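Graltis Countertop Microwave Mat, Round and Square

The Graltis mat is a thin silicone pad that goes under a countertop microwave, toaster oven or coffee maker. It keeps the feet from sliding when the door is pulled open, protects the surface from scuffs and cuts down on rattle. Serkico has carried the Graltis line since May, and it replaces the older Bema cork pads, which are no longer made.

Most returns we get are for the wrong size. Measure between the outer edges of the appliance feet, front to back and side to side, and order the next size up. Do not go by the width of the cabinet – the feet usually sit well inside it.
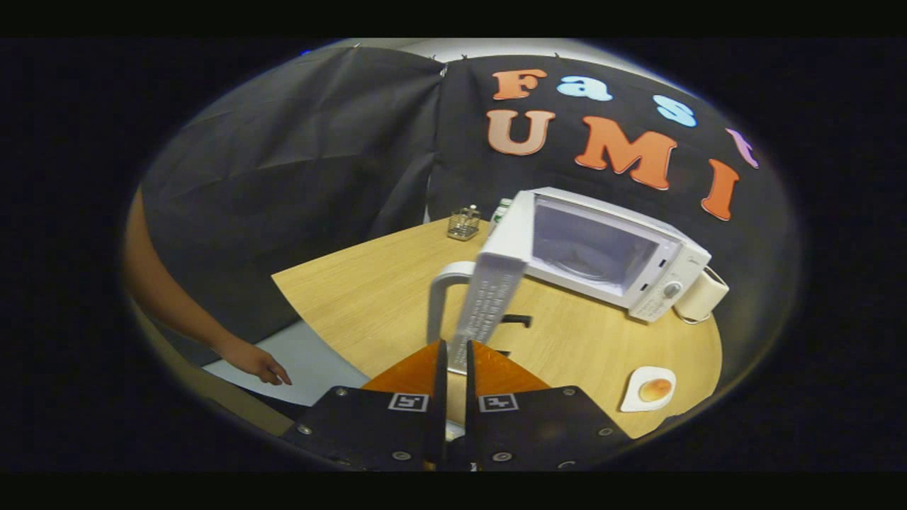

On a round table or a narrow cart, check that all four feet land on the mat with the appliance in the position you plan to use. The mat can be trimmed with household scissors. Cut from the underside, where the grid lines are.

Specifications
Material: food-grade silicone
Thickness: 3 mm
Maximum load: 40 kg
Colors: gray, black, sand
Washing: by hand or top rack of the dishwasher

Not for use inside a microwave or on a hot stovetop.

Price
Single mat: 59.00
Pack of four: 199.00
Free delivery on orders over 700.00

Mats ship from the Hordiienko warehouse. Unused mats can be returned in the original sleeve. Trimmed mats cannot be returned, so please check the fit before cutting.

Page updated 2018-11-29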